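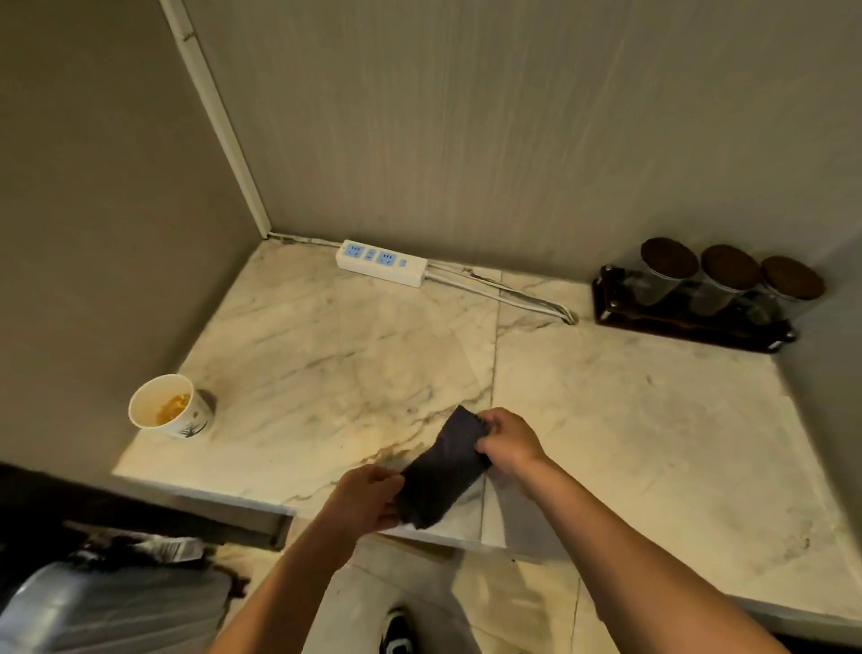

Chapter 6
Learning Surface Work from Head-Level Video

6.1 Two hands, one counter

Chapter 5 treated grasping as a problem with a clear end: the object leaves the table or it does not. Many household tasks have no such end. Folding, pressing, smoothing and wiping are carried out against a surface, and the state of the work changes a little with each stroke. A policy trained only on grasp success has no way to score them.

This chapter follows one method for learning such tasks from human video recorded at head level. We call it contact-phase segmentation. It was set out by Noeline Ruawai in the Senbridge study, and its later form, Zorlow, is the version used in the exercises. The method takes a recording of a person at work and divides it into phases according to what each hand is doing: free, holding, pressing or bracing. The labels are assigned per hand. A cloth held between two hands gives holding–holding, and the policy must then keep the distance between the hands within the length of the cloth.

The Senbridge set contains 2000 clips from 58 counters and tables. Each clip was labeled by two people working apart, and clips on which they disagreed went to a third. 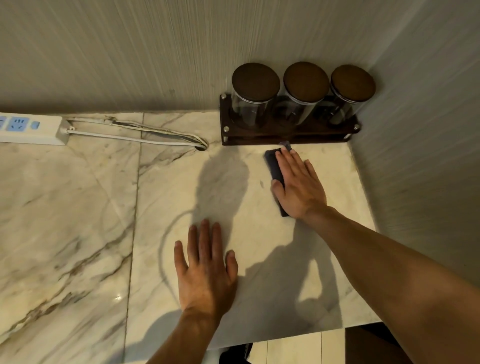 Reading time for Sections 6.2 and 6.3: 50 minutes

6.2 The bracing hand

Early versions of the method used three labels. A hand lying flat on the counter while the other pressed on an object was marked free, on the grounds that it touched nothing of interest. Policies trained on these labels moved the second arm away from the surface at the start of each press. On a fixed base this did little harm. On the Dremness platform, which has a torso joint, the trunk pitched forward under load and the press drifted off its target.

Bracing was added as a fourth label in October. A hand is bracing when three conditions hold: the palm is in contact with a fixed surface, the hand does not move relative to that surface, and the other hand is holding or pressing. The third condition matters. Without it, a person resting between tasks would be labeled as bracing, and the policy would learn to wait with both palms down.

Contact itself cannot be measured from a single view. The labeler judges it from finger shape, from the shadow next to the hand, and from the frames on either side. Polished stone makes this harder – reflections may be mistaken for an edge or a gap. The shadow of the operator's own head and shoulders also falls over the work area and can hide the smaller shadow of the hand. Section 6.4 gives the correction.

6.3 Soft objects under a flat hand 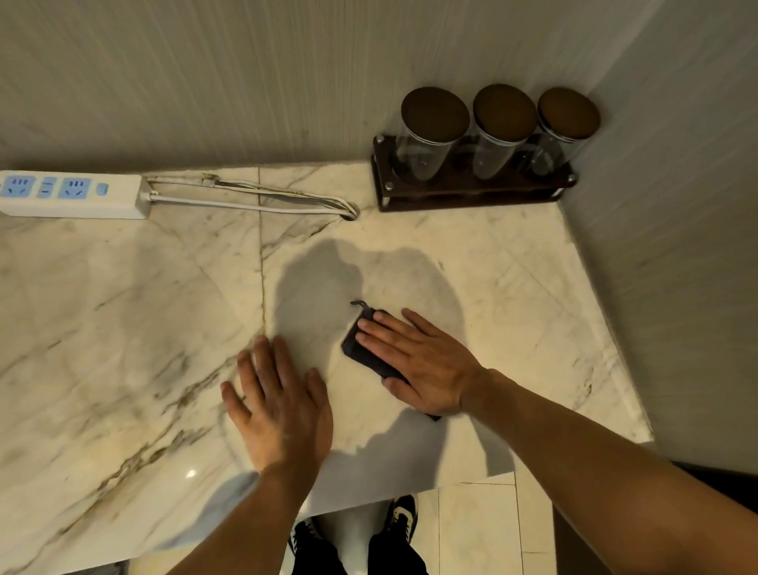 Figure 6.3. Left hand flat on the counter, right hand on a fabric pouch. Labels: bracing (left), pressing (right).

Pressing and sliding look nearly the same in a still frame. The fingers lie across the object in both cases, and only the motion over time separates them. The method therefore assigns one label, pressing, and stores the sideways speed of the hand as a number beside it. Hinds, the baseline used in this chapter, has separate classes for the two and changes class many times within one stroke.

Let v be the sideways speed of the pressing hand and u the speed of the object, both taken relative to the counter. When v and u are equal, the hand carries the object with it. When u is zero and v is not, the hand slides over the cloth. Values in between mean that the fabric is stretching or bunching, and the ratio u/v is passed to the policy as an input. It is left undefined when v is zero.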